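**Session 3: Clearing the table**

Start with whatever is lying down. A cup on its side has given up its duties and may go first. Leave the flowers where they are; they are the only ones behaving.

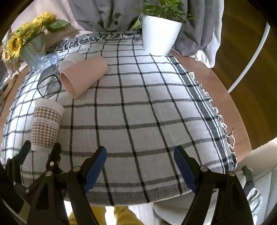
*Fig. 1. Glass, cup and bottle, all reclining.*

Paper cups go in a stack, plastic ones in another. Being cheerful does not excuse a cup from the stack, even one marked "happy day".
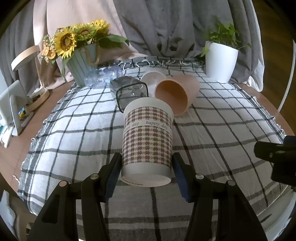

Anwara Debnath

Shake the cloth last, outdoors, and mind the fringe. For next time: read sheet 2.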